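Plirnik Hall table hire: common questions

How many tables can I book?
Up to 60 per event. For larger orders, ring the Friesen depot before you book online.

Do I pay a deposit?
Yes, £100, returned once the tables are back and checked.

Which tops do you have?
Grey is the standard finish. White has to be asked for when you book.
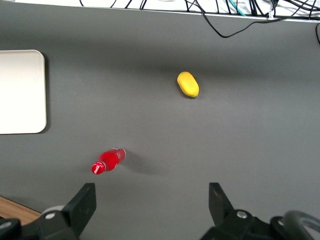
Grigoris Karagiannis wrote to ask whether he could collect the night before his event and keep the tables until the following afternoon. He can, as long as they are back by 2 pm. Later returns are charged as an extra day.

Do you deliver?
We deliver to Trivier and Rarent. Please have someone there to sign.

Can I cancel?
Cancel 2 days ahead and you pay nothing.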